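Last updated: 2018-11-30

Filed under: Club Finance, Grassroots Sport, Talks

Asking people for money: notes for the Foltport clubs evening

Thank Kheri Rotich for the invitation. Mention the biscuits. Start before they've all sat down or we'll be here until June.

Opening: our netball club needed £4000 for a new court surface. We had £400 and a strong sense of injustice. Pause. Let the other club secretaries nod.

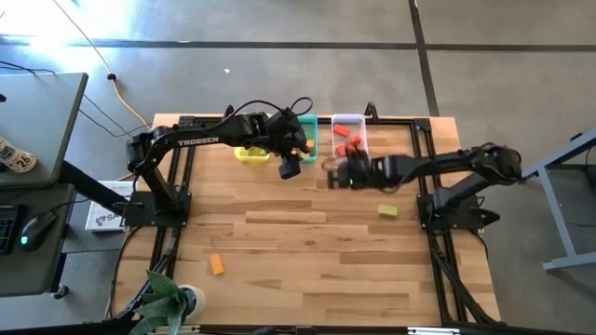

Two arms over a wooden table.

1. The sponsored run
Nineteen runners signed up. Most of the sponsors were their own mums. Say plainly that this is a tax on mums. Then Alistair's story about the wrong park - keep it short, he's in the second row.
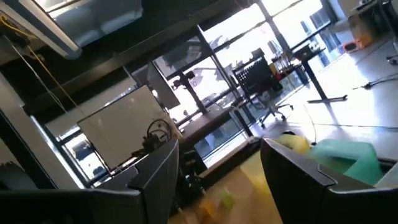
2. Writing to firms
Dale Campbell sent the same letter to Derus and Zaidi, and left Zaidi's name in the Derus one. Derus still paid for bibs. Moral, if they want one: ask for a particular thing with a price on it. "Any support you can offer" gets you a box of pens.

Ask for a show of hands: who has had pens?

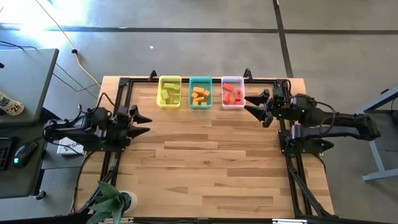
3. Online giving
We used Givutance. Kojo Osei set up the page in a lunch hour and spent 2 weeks arguing with us about the wording. Read out my first draft (slowly, with shame). Then his, which is shorter and mentions the court.
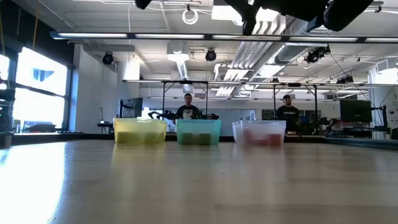
4. Saying thank you
Write by hand, within the week. Don't ask for more in the same letter. I did this once and the man crossed the road to avoid me for a whole season.

Questions. If no one has any, ask Alistair about the park again.

We use cookies to remember your settings. Accept or manage your choices.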